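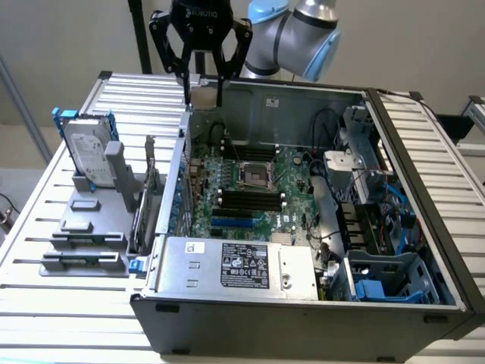 Photo: Panberg Community Help library

Old desktop from Camow, fix it or let it go?
Posted by haugland_rd in Computers & Home Office

I've got a Camow desktop that has been in the spare room since we moved. It worked when I put it away. Now the power light comes on for a second and goes off again, and there is no picture on the monitor. I only want it for email, household bills and my daughter's homework. A shop in town quoted me $321 to get it going, with no promise on the old hard drive. There are family photos on that drive, 1626 of them by my last count, and I'd like them back whatever happens to the computer. Is the quote fair, and what should I try first? I'm fairly handy but I've never opened one up.

3 replies

provodstead_mick
I wouldn't pay that. Get the photos off first and worry about the rest later. Switch it off at the wall, pull the power lead, take the side off and unplug the two cables from the hard drive. A USB adaptor lets you read the drive from any other computer. Mine cost $18. Copy everything to two places before you do anything else.

As for the fault, on and straight off again is often the power supply or a bit of memory that has worked loose. Take the memory sticks out, put them back firmly and try again with one stick at a time. If you can borrow a power supply that fits, try that next – don't open the power supply itself.

tealeaf4000
just buy a refurbished one, we got ours for less than your quote and it came with a warranty

Lorikeet Lane
Agree with Mick about the drive. Check whether it's the older type or a small solid state one before you buy the adaptor, as the plugs can differ. If the drive clicks or grinds, stop and take it to a recovery place.

When you're finished with the case, don't put it in the kerbside bin. Our council depot takes computers free on Friday mornings, and yours may have something similar. Keep the hard drive at home.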